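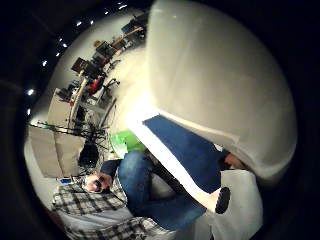 Kazimiera Duda wrote: Please don't scrub the cushion before you've tested a corner, blue upholstery loves to give up its color onto anything white next to it. Test first, wait a day, then decide.

Okay, I will, thank you, and I'm putting that reply first because I nearly did the exact opposite. Let me explain the whole thing properly, because my first post was two lines and people had to guess.

We have a big shared room at Posthorpe (upstairs, gray carpet in the part with the desks) and I got myself put in charge of tidying it. Mostly I enjoy it. The two things driving me up the wall are the white pod seat with the blue cushion, and the table. The pod is smooth and white and rounded so every scuff shows, and people put their shoes up in it. I do it too, so I can't say much. The cushion has a white border and I'm scared of dragging blue into the white if I get it wet.

The table is the other half. It has a cream cloth on it that belongs to the room and has to stay nice, and I lay a navy sheet over the top whenever I've got the cleaning things out, so nothing stands right on the cream. Great idea, right? Except the navy one slides. I put it down square and twenty minutes later it's on the diagonal with a big triangle of cream showing, and of course that is where I put the next bottle down.
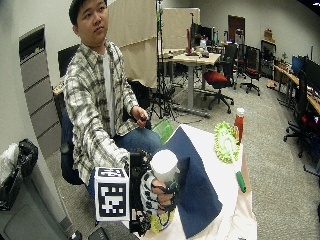 So what I want to know is this. How do I keep the dark sheet from creeping around? Is there a chance the navy will leave dye on the cream if something drips? And what do I use on the pod itself, the shell and the cushion, without making one of them worse while I do the other? I have a green round brush with spiky lime bristles that I love for getting into corners, but it looks kind of fierce for upholstery. There's a spray can too, and I would rather not spray anything near that white border until somebody tells me it's fine.

Budget is not huge. I was told a replacement cushion cover would run to 200 with shipping, so please don't tell me to just buy a new one!

Posted by Joltbridge, 2022-11-11

Rodis

Hi! I've looked after a room a lot like that for 11 years and I've ruined one cream tablecloth and saved several, so take this as you like.

The sliding first. Two smooth cloths on top of each other will always travel, it doesn't matter how neatly you start. What fixed mine was that rubbery open-mesh stuff they sell on a roll for drawers and under rugs. Cut a piece a bit smaller than the navy sheet and sandwich it between the two. It doesn't need gluing or pinning. If the mesh leaves a waffle pattern on the cream cloth, that irons out or just drops out overnight. Tablecloth clips also work but then you have to clip both layers at the table edge, and if your sheet is going across the table crooked it never reaches the edges where you want it.

Now the dye. Yes, there's a chance. Dark navy is one of the worst for it, along with red. Take a white rag, wet it with warm water, lay it on a corner of the navy sheet and put something heavy on top for an hour. If the rag comes up blue, wash the sheet by itself a few times and test again. Mine took four washes in January and came out clean after that, then did it again when I switched detergent (still mad about that).

If it keeps bleeding, put something waterproof in between. I use a cheap vinyl picnic cover cut down to size, wipeable side up, and honest-to-goodness old bath towels on top of it for the messy jobs. They look terrible and they drink up everything.

And keep your bottles together in one tub with sides. You've got that green see-through container on the table already, so if it's free, I'd use it, or get another one like it. Drips go in the tub and you can carry the whole lot away in one trip.

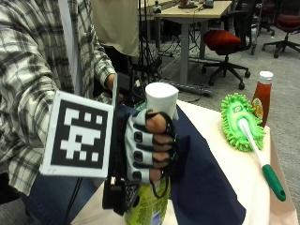

With anything that comes in a can, spray it onto the cloth you're wiping with and never at the thing you're cleaning. I hold the can well down over a rag, give it a short burst and fold the rag over on itself. That way you don't get the fine mist that drifts a foot sideways and lands on the part you were trying to protect. Read the back of the can before you do even that, though. Some of them are fine on hard surfaces and awful on fabric, and the front of the label won't always tell you.

For the shell I'd go with lukewarm water and a small squirt of dish soap on a soft cloth, wiped in long strokes down the curve. Then a second cloth with plain water, then a dry one. Skip the spiky brush on anything glossy! You can't see the little scratches until the light comes in low and then you can't stop seeing them. Scuffs from shoe soles mostly come up with a plain white pencil eraser, used lightly.

Marciniak

baking soda paste on the scuffs, leave it, wipe it off. works on everything

Rodis, replying to Marciniak

Not on a shiny shell please, it's a mild abrasive and it'll dull the spot. I'd keep that one for the sink.

Kazimiera Duda

I said my piece about testing so I'll just do the cushion here.

Find out if the cover comes off. Run your fingers along the back and the underside and feel for a zipper, they like to hide them where the cushion meets the shell. If it does come off, do the whole cleaning job away from the pod and let it dry completely before it goes back in. A damp cushion sitting in a closed curve gets no air underneath and it'll smell like a gym bag.
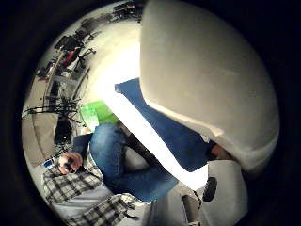

If the cover doesn't come off, vacuum it first with the soft attachment, getting right down into the join along the edge, where all the crumbs and grit live. Then a barely damp white cloth, and I do mean barely, wring it until your hands hurt. Blot, don't rub. Work on the blue part with one cloth and the border with another one, and never swap them over. I start at the border and finish in the middle - other people do it the other way around, but I've had fewer tide marks like this.

Slip a dry towel between the cushion and the white before you start if there's enough of a gap. Also a good moment to wipe underneath the rim of the shell, everybody forgets the underside.

As for shoes, put a throw over it. I had a seat like that with a plaid blanket kept on it full time and the blanket went in the wash with the towels. Much cheaper than fighting 34 different people about where they put their feet.

Joltbridge

Thank you both so much! The eraser is already my favorite thing, I did one side of the shell and got a bit carried away. I did the rag test on the navy sheet and it came up faintly blue, so that's going through the wash on its own, and I've ordered a roll of the mesh stuff. Rodis, does it matter which side of the mesh faces down or are they the same?

Rodis

Same on both sides on mine. If yours has a shiny side, put that one up.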